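Horkness Pradico Portable Hangboard

$59, in stock, ships from our Justthorpe workshop

We have been making hangboards at Horkness for a good while now, and the question we hear most often from climbers is some version of "what do I do when I'm away from my own board?" You have a trip coming up, or a week at your in-laws', or a long afternoon at a crag where the only warm-up is the first hard move of your project. The Pradico is the board we made for all those days. It hangs from a cord, goes in the top of a pack, and has enough holds on it to warm up properly or get through a full finger session if the weather turns on you.

It is a single piece of beech, sanded by hand after it comes off the machine, and we leave it unvarnished. Varnish looks lovely in a shop and feels like a wet bar of soap once your hands start to sweat. Bare wood takes a little chalk, is kind to skin, and gets better as you use it (our own test board has been hanging by the workshop door for years and everybody reaches for that one first).

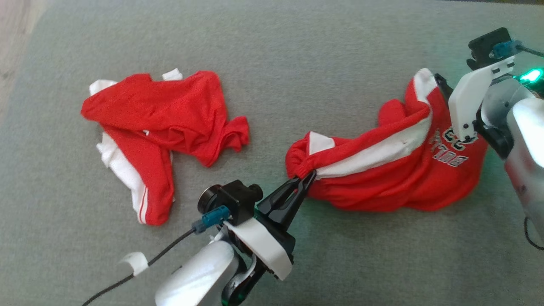
The main edge is 20 mm deep, which will be familiar to anyone who has followed a training plan, and it runs the full width of the front so you can set your hands as far apart as you like. Flip the board over and you get a shallower edge for harder days, plus a pair of gentle slopers along the top. We spent far longer on the rounding of that front edge than we meant to. Too sharp and it bites into the pads of your fingers, too round and it feels like a smaller hold than it is. The radius we ended up with is the one our testers kept asking to have back.

What comes in the package

Pradico board
Hanging cord, already threaded and tied
Cotton drawstring bag
Small sheet of sandpaper for touching up the wood
Printed card with 3 warm-up routines
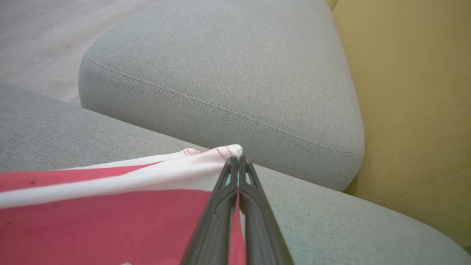 Hanging it up

Any solid anchor above you will do: a pull-up bar, a bolt at the base of the crag, a thick and healthy tree limb. Loop the cord over, bring the board down to a height where you can reach it with your elbows slightly bent, and check the knot before you put any weight on it. Please do check it every time, even when you tied it yourself an hour ago. The board will want to tip a little at first. Adjust the two sides of the cord until it sits level and you'll find it settles down nicely once you load it.

If you have no anchor at all, you can stand on the cord and pull up against your own feet. It sounds a bit silly and it works very well, especially for the first few easy pulls of the morning – plenty of our customers use the board only this way. The cord is rated by us for a body weight of up to 200 lb with both hands on the board. For anything more than that, or if you like to train with added weight, please have a look at the Győri, our wall-mounted model, which screws straight into a beam or backing board.

Looking after the wood

Brush it with an old toothbrush when the chalk builds up, and keep it out of the trunk of a hot car for days on end. If an edge goes glassy, a few light strokes with the sandpaper will bring it right back. Replace the cord when you see any fuzz or flat spots. Spare cords are on the accessories page, and we are always happy to talk you through the knot by email.
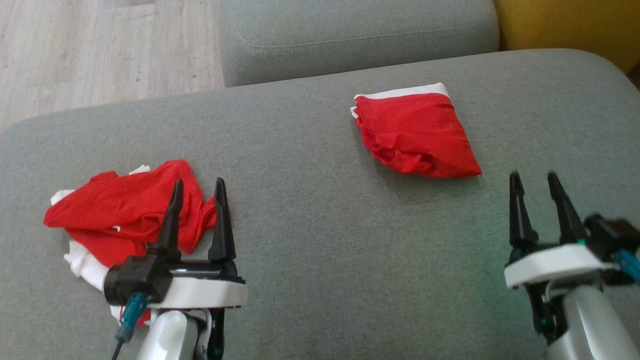
One reviewer wrote that the board swung more than expected on a single bolt, and that moving to two anchors, a shoulder's width apart, cured it completely. The same review gave the edge top marks and asked for a slightly bigger bag with room for a brush. We liked that idea very much – the bags now have a brush loop sewn on the side.

Shipping and returns

Orders placed before noon usually leave us the same working day. If the Pradico isn't right for you, send it back unchalked within 20 days and we'll refund the price of the board. Chalked boards we can't resell, but if something is wrong with the wood or the cord, write to us anyway and we'll put it right.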